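Ernthorpe publishes results of two-arm gripper comparison

Ernthorpe, 2026-10-16

Ernthorpe Automation Centre has today published the results of its comparison of two gripper designs, the Bravo and the Brusik, for handling small everyday objects. The work was carried out in simulation between June and the end of last month.

Each design was fitted in turn to the same pair of simulated arms, facing one another across a table. The arms were run by the Kullon controller, with identical speed and force limits for both grippers. The task was to pick up a pen and place it in a named compartment of a shelf unit. The pen's position and angle were changed before every attempt.

The centre ran 3343 attempts with each gripper. Bravo completed 3000 of these and Brusik completed 2 fewer. The centre does not regard that gap as meaningful. The designs differed more clearly in how they failed. Most of Bravo's failures came at the moment of grasping, when the pen rolled away from the fingers. Brusik held the pen more firmly but was more often halted by the controller on approaching the shelf.

"We had expected a clear winner and we did not find one," said Santino Fuentealba, who led the comparison. "A buyer choosing between these two should look first at the shape of the space the gripper has to reach into."

The centre will now repeat the task with 4 camera positions, to establish how far the view of the table affects each design. Trials on physical arms will follow once that work has been reviewed.

The full results, the controller settings and the scene files may be requested from the Ernthorpe press office. Organisations wishing to put forward a gripper for the next comparison should write to the same office.

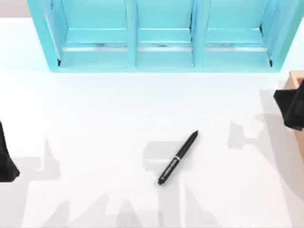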